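Tetby firm puts desktop robot arm kit on sale

6/17/26
Business

A self-assembly robot arm aimed at colleges, small workshops and home users has gone on sale from Fona, a four-year-old company based in Tetby.

The kit, called the Zulta, costs £542 and is supplied with the servos, the wiring and the black mounting plates. Buyers who have their own 3D printer can download the files for the brackets and print them at home. Those who do not can order a printed set in red for an extra charge, which Fona has not yet fixed.

Decha Luangrath, who founded the company, said the first batch was 1275 kits and that most had been ordered before the sale opened.

"We had a list of people who tried the early version and wanted to know when they could buy it," he said. "A lot of them are teachers. They want something that goes on a normal table and can be taken apart again at the end of term."

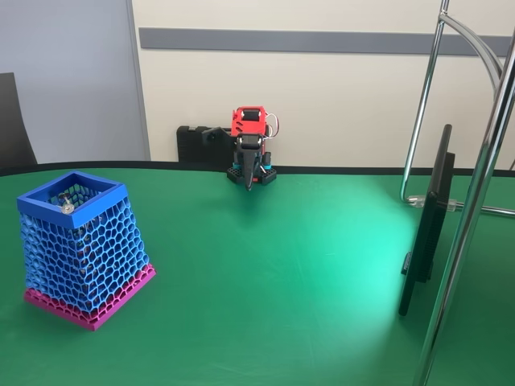
Assembly takes about 9 hours for a first-time builder, according to the company, and needs a set of small screwdrivers and a computer to run the control software. The software is free and will work without an internet connection once it has been installed. Fona says it will keep the printed part files open, so that owners can alter a bracket or make a replacement if one cracks.

The arm is sold with a single gripper. A second design with wider fingers is due in September and will fit the same wrist. Owners of the current kit will be able to buy it separately.

Wasilewska, the online parts shop, is handling orders outside the UK and will list the kit at the same price before delivery. It will also stock spare servos, which Fona does not plan to sell itself.
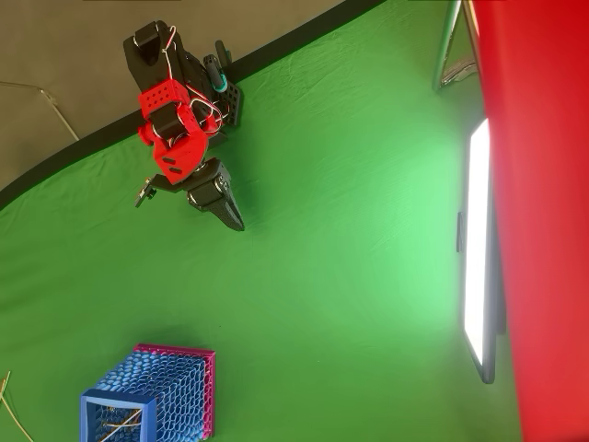
Fona is also offering a paid set-up service for schools and colleges. A member of staff spends a day on site, checks the wiring, and helps pupils write a first set of movements. The exercises in the course booklet use cheap items that most classrooms can get hold of, and thin sticks and a mesh basket are enough for the early ones. The gripper finger tapers to a point, and the booklet spends several pages on how to bring it down towards a small object at an angle. Later exercises cover saving a movement, repeating it, and changing the speed.

With the service included, a school pays £1483 for one arm and the day's visit. Travel is charged on top for sites more than an hour from Tetby. Bookings are being taken for the autumn term.

Mr Luangrath said the company had looked at selling the arm ready built but had decided against it for now. "It would put the price up and we would need more room than we have got," he said. "We may come back to it next year."

Kits ordered this week will be sent out within a month. Each has a one-year guarantee on the servos, but printed parts are not covered.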